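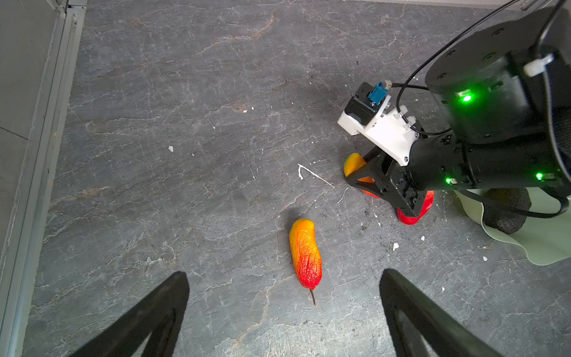 An elongated orange-and-red fruit on a gray stone-textured floor.

Tivstead Old Town is the historic quarter of the river port of Tivstead. It occupies a low ridge on the east bank of the Vavley River and is bounded by Thaler Street to the north and the former rope yards to the south. The quarter covers 90 acres and contains 209 protected buildings, most of them houses and small warehouses.

History

The first settlement grew up beside a ferry landing. Trade in timber, salt and dried fruit brought merchants to the ridge, where the ground was safe from flooding, and the lower slope was given over to storehouses and cooperages. A fire destroyed much of the waterfront, and the town then required new buildings along the river to be built of brick. Older frame houses survive higher up, mainly on Thaler Street and the lanes behind it.

Shipping moved downstream when the river channel silted up. Many of the warehouses stood vacant for decades before they were turned into apartments and shops. The quarter was given protected status on May 4, 2018.

Layout and architecture

The street plan follows 13 narrow lanes that run from the ridge to the water. Houses usually stand with the gable end facing the lane and have a side porch and a walled garden. Many cellars have a separate street door, once used for unloading goods.

The Customs House, at the foot of Ferry Lane, now holds the town museum. Market Hall is still used for produce stalls on its ground floor.

Visiting

Guided evening walks leave from the Customs House from spring through fall. The Lantern Fair, held each September, draws 4,000 visitors. Cars are not allowed on the lanes below Thaler Street, and parking is available at the rope yards.

See also
Vavley River
Tivstead Customs House
Lantern Fair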